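電動生ごみ乾燥機「Ziveo」を6週間使った感想 堆肥派の目で見ると

カテゴリ:コンポスト・生ごみ処理

先に立場を書いておくと、私はこの手の機械をあまり信用していない。生ごみは土に埋めれば土になるもので、わざわざ電気を使って乾かす必要がどこにあるのか、とずっと思ってきた。庭の隅には木枠の堆肥箱があるし、冬場以外はそれで困ったことがない。

それでも買ったのは、その冬場のせいである。11月を過ぎるとうちの堆肥箱はほとんど動かなくなる。野菜くずを入れても入れたままの形で残り、上から見るとただの生ごみ置き場だ。春に一気に分解が進むのはわかっていても、その前に箱がいっぱいになる。去年は途中であきらめて、かなりの量を可燃ごみに出した。

そこでHeswoodのZiveoという乾燥機を試すことにした。決め手というほどのものはなく、設置面積が小さく、内釜が外せて、専用の消耗品が脱臭フィルターだけだったから。菌を入れて発酵させるタイプも検討したが、こちらはすでに庭に菌がいるので要らないと判断した。

■ 宣伝文句について

商品ページには「一晩で堆肥に」と大きく書いてある。まずこれが気に入らない。出てくるのは乾いて砕けた生ごみであって、堆肥ではない。水を含ませれば元の生ごみのにおいが戻ってくるし、植木鉢の表面にそのまま撒けばカビが生える。私は試しにパンジーの鉢ひとつに撒いてみて、翌週には白い綿のようなものを眺めることになった。

説明書の後ろのほうには、小さな字で「土とよく混ぜ、しばらく寝かせてからご使用ください」とある。つまりメーカーも承知しているのだ。それなら商品ページの一番上に書いてほしい。庭いじりの経験がない人が宣伝だけを見て買ったら、観葉植物をいくつか枯らしてから気づくことになると思う。

■ 運転してみて

標準モードの運転時間は8時間。夜の片づけのあとにスイッチを入れて、朝に取り出すという使い方になる。短縮モードもあるが、根菜の皮が多い日は中心が湿ったまま終わることがあって、結局もう一度回すはめになった。最初から標準で回したほうがいい。

音は、宣伝では「図書館並み」らしい。我が家で測ったところ、本体のすぐ横で40デシベルという数字が出た。スマートフォンのアプリなので正確さは怪しいが、数字そのものはまあ静かな部類だと思う。問題は音量より音の質で、撹拌の羽根が硬いものを噛んだときに、ゴリッ、という音が不規則に鳴る。台所の隣で寝ている人には勧めない。卵の殻は先に手でつぶしておくとだいぶましになる。

においは、正直なところ予想よりよかった。煮干しのだしがらと玉ねぎの皮を一緒に入れた晩も、台所に漂ったのは干した野菜のような弱いにおいだけだった。ただし柑橘の皮を大量に入れると、甘ったるい蒸れたにおいが朝まで残る。冬はみかんの皮が毎日出る家なので、これはけっこう困る。今は柑橘だけ別にして、ざるで天日に干している。だったら全部天日でいいのでは、という疑問は自分でも抱いている。

置き場所も悩みどころだ。背面と側面に放熱のための隙間を空けろと書いてあり、本体の寸法だけ見て買うと当てが外れる。台所の作業台というのは、たいてい先客で埋まっているものだ。 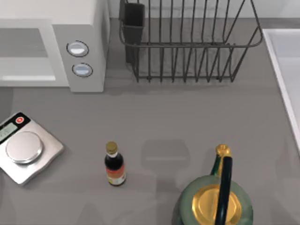

Otsideはコメント欄で、置き場所よりも乾燥させたものをどこに溜めるかのほうが先に問題になる、と書いている。密閉容器に入れたら一か月で湿気が戻って虫がわいたそうで、今は紙袋に入れて物置に吊るしているとのこと。それから、塩分のある残り物は乾かすと濃くなるだけだから、味噌汁の具や漬物は最初から入れないほうがいい、とも。

塩の件はまったくそのとおりで、私も煮物の残りは入れないことにした。乾燥で減るのは水分だけで、塩も油もそっくり残る。量が減ったぶん、同じひとつかみに含まれる塩は多くなる理屈だ。メーカーのサイトには「食べ残しもまるごとOK」とあるが、機械が受けつけるかどうかと、畑に入れていいかどうかは別の話である。紙袋の保管は真似させてもらった。

■ どれだけ減るのか

ここは宣伝にいちばん力が入っているところなので、きちんと量ってみた。キャベツの外葉、にんじんと大根の皮、茶がら、りんごの芯という、うちではごく普通の中身で、運転の前後をキッチンスケールで比べた。結果は重さで78パーセント減。宣伝の数字には届かないものの、これは認めざるをえない。茶がらを絞らずに入れればもっと「減る」はずで、この種の数字は何を入れるかでどうにでも動く。かさも見た目でかなり小さくなり、内釜の底に茶色いかけらが薄く残る程度になる。

堆肥箱に入れてからの様子も見た。乾いたものをそのまま投げ込んでも、冬の箱ではやはり何も起こらない。乾いているぶん、むしろ生のまま入れるより変化がないくらいだ。ただ、かさが小さいから箱がいっぱいにならない。私がこの機械に払った金は、つまるところ春までの置き場所代ということになる。

春先にまとめて水をかけ、落ち葉と古い土を混ぜて切り返す予定でいる。分解の速さが生の野菜くずと比べてどうなるかは、そのときにならないとわからない。細かく砕けているから速いという説と、一度加熱しているから菌がつくのに時間がかかるという説があり、どちらも自分で確かめるまでは信じないことにしている。

■ 手入れと維持費

内釜は食器用のスポンジで洗える。羽根の軸のまわりに米粒や芋のでんぷんが固まってこびりつくので、そうなったら水を張ってしばらく放置するしかない。説明書には「内釜はこすらず簡単お手入れ」とあるけれど、こすらずに済んだことは一度もない。

脱臭フィルターは交換式で、純正品が安くない。替えどきを知らせるランプが運転回数だけで点くようになっているらしく、軽い中身ばかりでも重い中身ばかりでも同じように点く。においが気になりだしてから替えれば十分だと私は思う。Liemという互換フィルターも売られているのを見たが、保証がどうなるのか書いていなかったので手を出していない。

電気代は、毎晩回すとそれなりに積み上がる。うちでは一日おきに減らし、間の日は野菜くずを新聞紙に広げて少し乾かしてから入れるようにした。水気を切ってから入れるだけで仕上がりがずいぶん違うので、毎晩回す人にもこれは勧めておく。

■ 買ってよかったか

庭があって堆肥箱が一年中よく動いている人には、まず要らない。暖かい地域ならなおさらだろう。土を持っていない集合住宅の人が、可燃ごみのにおいと重さを減らすために使うなら、値段に見合う働きはすると思う。その場合は堆肥がどうのという宣伝は忘れて、ごみを軽くする機械として買うのがいい。

私のように冬の間だけ困っている人間には、判断が難しい。大きめの蓋つきバケツに落ち葉と米ぬかを交互に入れていく昔ながらのやり方でも、春までの時間稼ぎはできる。手間はかかるが電気代はかからない。次の冬はバケツと機械を並べて使い、春に両方を開けて比べるつもりだ。

自治体によっては生ごみ処理機に補助が出る。うちの町では購入前の申請が必要で、私は買ってから知った。検討中の人は先に役場の案内を確かめてほしい。

良かった点:重さとかさが確実に減る。台所のにおいは柑橘以外なら気にならない。
悪かった点:堆肥という言葉の使い方。硬いものを噛む音。純正フィルターの値段。
評価:5点満点で3点。商品ページの文言を直してくれたら、もう半点足してもいい。

追記:短縮モードについて質問があったので書いておく。葉物と茶がらだけの日なら短縮でもからりと仕上がる。芋の皮とかぼちゃのわたが混じる日は、標準にしたほうがいい。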